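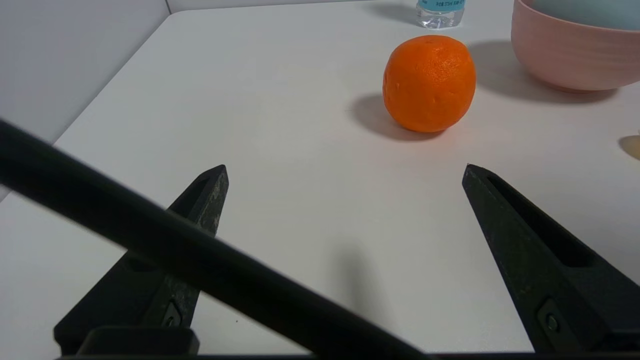 Celebrity Watch-Party Snacks Without the Mess

My sister and I have watched every awards show together for 11 years, and I've scrubbed enough queso out of her couch to have opinions! So, a few things I do before the red carpet starts.

Put the dips in mugs. They're heavier than bowls, and they have a handle for when somebody leaps up over a dress. 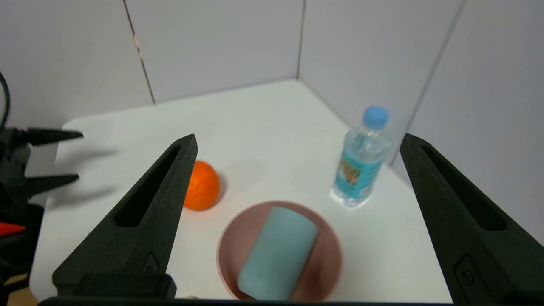

By Beatrice Rashidi
2022-01-05

Popcorn gets seasoned in a paper grocery bag. Fold the top over, shake like mad, and the salt goes everywhere it should (and stays off your floor).
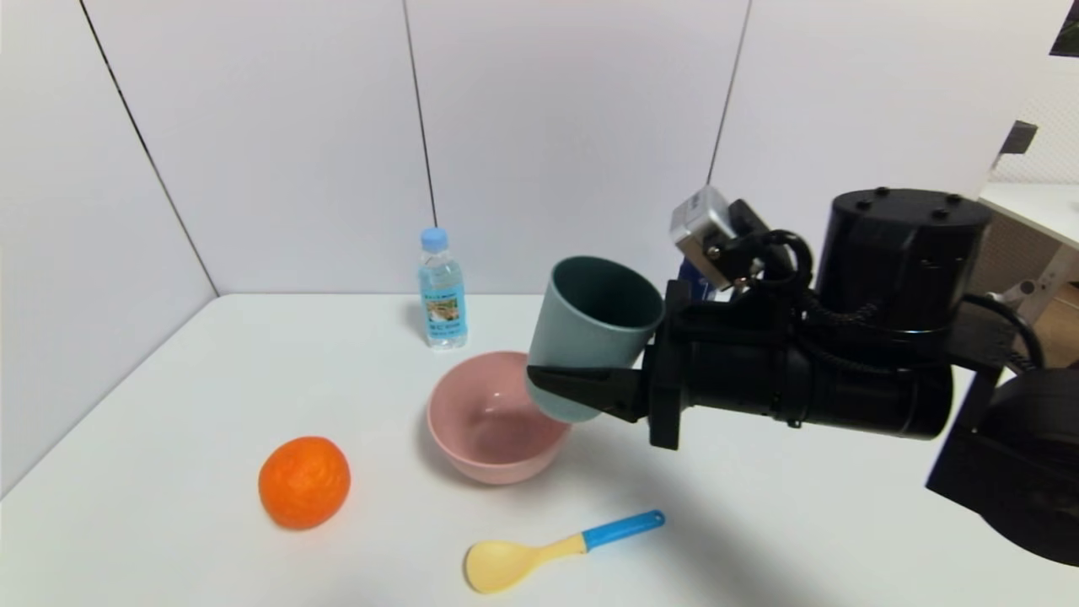 Ballots and pens go on a tray well away from the food, or you'll be reading guesses for Best Actress through a grease spot. Snack mix I set out in small refills. A plastic cup and a bowl, like the teal-green one and the pink one here, are plenty for topping up during the speeches, and the big bag stays in the kitchen. Last July we did a reunion special that way and I vacuumed once.
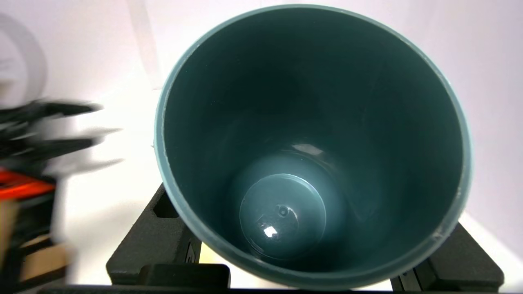
Getting lipstick off glasses

Rub the rim with a little dish soap on your finger before it goes in the dishwasher. Leave it 60 seconds, then rinse.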